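How to wash stuffed toys and dry them outside
Updated 22nd April
Filed under: Laundry, Kids' stuff

Quick one because it's getting sunny again and the toy basket smells like a toy basket. Works for most small and medium plush. Big ones at the bottom.

What you need

A zip-up mesh wash bag, or an old pillowcase and a hair tie
Mild liquid detergent - I use Granutell, any gentle one is fine
A couple of old towels
Soft brush (baby hairbrush, clean toothbrush)
Pegs or clips, the kind with rubber ends if you have them
A line, a rack or a railing that gets some sun

Check them first

Look for a tag. Surface wash only means surface wash only, go to the sponge part further down. Squeeze the toy all over. Battery box? Music thing? Crunchy paper in the ears? No machine for that one. If it feels like beans inside, check the seams twice. I have picked little pellets out of a washer drum and it took most of an evening.

Pull on the eyes and nose. Anything loose gets sewn back on before the wash. Same for holes. Two minutes with a needle now or you're restuffing a leg later.

Take off ribbons, scarves, tiny sweaters. Red felt especially. Red felt runs.

Machine wash

1. Sort light and dark. White fur goes in with white fur.
2. Dab any stains with a drop of detergent and leave it 13 minutes or so long as it takes to find the other sock. Don't scrub, it mats the pile.
3. Into the bag, zip it, zipper pull tucked under. My bags are Vulta, the medium size. Don't pack them tight, water has to get in there.
4. Cold water, delicate cycle, low spin. Half the detergent you'd use for clothes. No fabric softener, it makes the fur go greasy and flat.
5. Extra rinse if your machine has the button.

Hand wash / sponge

For old toys, glued eyes, and anything somebody would cry about. Lukewarm water in a bowl, small squirt of detergent, swish until it foams. Use the foam and not the water, on a cloth, and work in small circles. Then a clean damp cloth to get the soap out, then again. Keep water off the seams if there's cardboard or foam inside.

Getting the water out

Roll the toy in a towel and lean on it. Don't wring. Swap to the second towel, lean on it again. The more you get out here the shorter the next part. Reshape the face with your fingers while it's damp - snouts go lopsided really easy.

Hanging

Upside down is my usual. Clip by the feet or the bottom seam, so no peg dents in the ears or face. Give it a little room on all sides so teh air moves. If a toy has long arms, let them stick out. 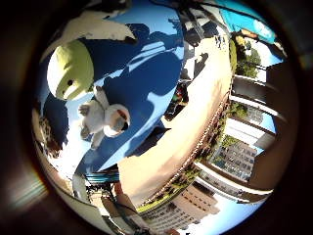

Small white one, upside down in the sun.

Things to know about sun. It's good for the musty smell and good for white fur. Not good for bright colors, which fade on the side that faces out, so turn those around or put them in the shade with a breeze. Turn everything at least once anyway. Plastic eyes can get hot to the touch, let them cool before handing the toy back.

If you're up high, clip twice. A peg and a safety pin through the tag loop works. Bring it all in before dark or it picks up damp again.

How long? Thin little ones, an afternoon. Fat ones I give 16 hours total, outside and then on a rack indoors overnight. Squeeze the middle hard. Cool in the center means still wet in the center, even when the fur feels done. Back out it goes.

Fluffing

Once it's all the way dry, brush the fur against the way it lies, then back. Lumpy stuffing - pinch and roll it between your fingers till it breaks up. You can do ten minutes in the dryer on no heat with a clean tennis ball if it really needs it. Never hot. Hot melts the tips of fake fur and there is no fixing that, ask me about the bear.

Big ones

Too big for the bag, too big for the washer. Open a seam at the back, take the stuffing out into a trash bag, wash the skin by itself on delicate, dry it flat, then restuff and close it with a ladder stitch. Sounds like a lot. It's one evening. Good time to swap in new fill if the old stuff has gone to clumps. Hondura sell it in bags by weight, get the smaller bag first.

Smell still there?

Baking soda. Toy and a few spoonfuls in a bag, shake it, leave overnight, shake it off outdoors and brush. Repeat if you have to. For dust mites a couple of days in the freezer before washing, in a sealed bag, labeled, so it doesn't get mistaken for dinner rolls.

How often

Bed toys every month or two. Shelf toys twice a year, I do mine in spring and again in December before the new ones show up. Heating on by then so they dry indoors on the rack, just slower. Put a towel under for drips.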